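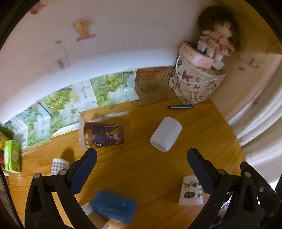
Handout 9: Notes from the Skidley visit

These notes go with the Wednesday session and assume you have read the handout on grasp types. They follow the order of the visit. Bring them to the lab, with your own observation sheet.

1. Purpose of the visit

Skidley collects manipulation data in ordinary rooms with hand-held grippers. A person holds the tool, does a household task at normal speed, and a camera fixed to the tool records the work from just behind the fingers. The recordings are then used to train a policy for an arm that carries the same fingers. Our host was Kittipong Yensuk, who runs collection at the site. The group that works on the arm side, Thepsuriya, is in another building and was not part of the tour.

The demonstration task was cup handling on a tabletop: pick up a cup that may be upright or lying on its side, stand it up if needed, and place it next to the others. Other objects stay on the table while this is done.

2. The tool

Two fingers, driven through a pinned linkage. The operator closes them with a trigger. The fingers have black plastic parts and dark navy inner pads. The pads are the only surfaces meant to touch the object. Contact on the linkage counts as a fault and the episode is marked.

The lens is very wide. Straight edges bend toward the border of the image, and the corners go dark. Students often try to correct this before looking at anything else. For the exercise below, leave the distortion in. The policy is trained on the raw view, and so you should read the raw view.

Opening width is logged with each image by a small program called Clavus. Pose is recovered afterwards from the video, which means the background has to carry enough fixed detail to track. A plain wall alone is poor for this. Picture cards, printed fabric and lettering at the back of a table are useful, provided they stay put for the whole episode.

3. Cup states

Upright. Approach from the side, fingers level, close at mid-height. A paper cup will dent if the operator squeezes until the trigger stops. The instruction given to operators is to close until the cup moves with the tool, and hold there.

On its side. Two options were shown:
(a) Grip across the body, lift, turn the wrist, set down on the base. Slow, but it works for tall cups.
(b) Put one finger inside the open rim and close on the wall of the cup. Faster, but it depends on which way the rim faces. With the rim toward the operator the inside is easy to see. With the rim away, use (a).

Partly hidden. A finger can cover a cup at the edge of the view. Operators are told to move back and look again before they commit. Do not skip this in your annotations - the backing-off motion is part of the demonstration and should be kept.

4. Clutter

Kittipong was asked why the tables are not cleared. His answer was that an arm trained on bare tables stops working as soon as a sponge or a pen is left out. Each site keeps its own objects. The collectors change the cups between batches and leave the rest to whoever uses the room.

5. Figures given during the talk

Episodes in the cup batch: 614
Rejected on review: 41
Rooms used: 13

We were not told how the rejects divide between tracking loss and linkage contact. Do not guess at the split in your report. The gripper hardware comes from Dratix, and no price was quoted.

6. Exercise

Work from the still on the first page of this handout.

- Choose one of the cups lying down. State which option from section 3 you would use, and the wrist angle at the start of the grasp.
- Mark the area of the image that the two fingers block. Name any object that is partly lost behind them.
- List three background features you would trust for tracking and one you would not. Soft items can shift if the table is bumped.
- Sketch the order in which you would handle the cups so that the tool never passes over one it has already placed.

One page, sketch included. Reports that go over will be returned unread. The session after this one covers trigger calibration, and the observation sheets are collected at the door.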